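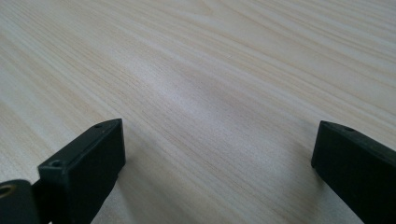 Workshop Tips: Keeping Perception and Control Software in Good Order

Issued by the Sorville Workshop for staff and visiting groups
Maintained by Wiebke Kettler. Corrections may be sent to Arne Wiegand.

The following tips apply to all benches on which manipulation data are recorded or replayed. They concern the software first. Bench hardware is covered in the separate Dulley handbook, and the two should be read together.

Before starting the recorder

Close every other program that may hold a camera open, including browser tabs with video calls. The Tonus recorder does not report a busy camera at startup. It reports it when the first episode is saved, and that episode is lost.

Check the clock offset on the status line. An offset of up to 15 milliseconds between the wrist and head streams is accepted. If the figure is higher, restart the time service and wait for the line to turn green. Restarting the whole computer is seldom necessary.

Lock exposure and white balance before the first episode of a session. Automatic exposure reacts to a dark sleeve or a dark cloth entering the view, and the tracker reads the jump in brightness as motion.

Pale tabletops

Fine wood grain presents a repeating pattern, and the feature matcher may settle on the wrong stripe. Raise the minimum feature distance by one step on such tables. If the pose estimate still drifts, place a printed marker near a back corner, outside the working area, and enable marker assistance in the tracking menu.

Reflected lamp light should be treated in the same way as a moving object. Mask it in the preview window or turn the lamp. Do not correct it afterward with the contrast slider – the slider changes only the preview and leaves the stored frames as they were.

Soft and dark items

Segmentation of clothing requires a separate profile, which Kerstin Nolte keeps in the shared settings folder under "textiles." The default profile was tuned on boxes and cups and tends to divide a garment along its seams. A dark navy item lying flat on a light table, with an empty olive-green basket to its left, is a good arrangement for checking the profile, as the outline against the table is sharp while the creases inside it are faint. The mask should cover the whole item, including any small white tag.

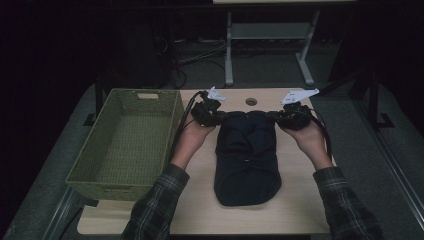 Calibration files are to be stored per device and never per bench. Each gripper has its own opening range, and exchanging the left and right files produces a plausible recording in which every grasp closes slightly too early or too late. With a gripper in each hand, held over the two upper corners of the cloth, the operator is well placed to run the side check: close the left one only, and confirm that the left trace moves on the screen. Repeat for the right, then open both fully and save the zero position.

Cables deserve a mention in a software guide because a strained connector appears in the log as a dropped packet. Before changing buffer sizes, reseat the plug and run the link test again. Kumiko Murakami went through 1,553 logged interruptions in July and found that most of them cleared after reseating.

Task planning

Write each task as short steps with a stated end condition. "Item inside basket, both grippers open" can be tested by the planner. "Item put away" cannot.

Limit automatic retries to 3. Beyond that number the planner repeats a failing grasp from nearly the same position, and the time is better spent on a new approach angle. The limit is found in the planner settings under "recovery" and must be set again after each update.

Replay every new plan in simulation at half speed before it is sent to a bench. Watch the wrist joints in particular – the simulator permits some turns that the Fröhlich controller will refuse.

Storage and naming

Name sessions by bench, task and operator initials, in that order, with hyphens and no spaces. The archive now holds about 2,124 sessions, and those with free-form names have to be located by hand.

Copy sessions to the server before lunch and again at 5 p.m. The evening index starts shortly afterward and skips files that are still being written.

Requests for a new profile or additional storage go to Wojciech Sikora. Please attach the session name and the log file.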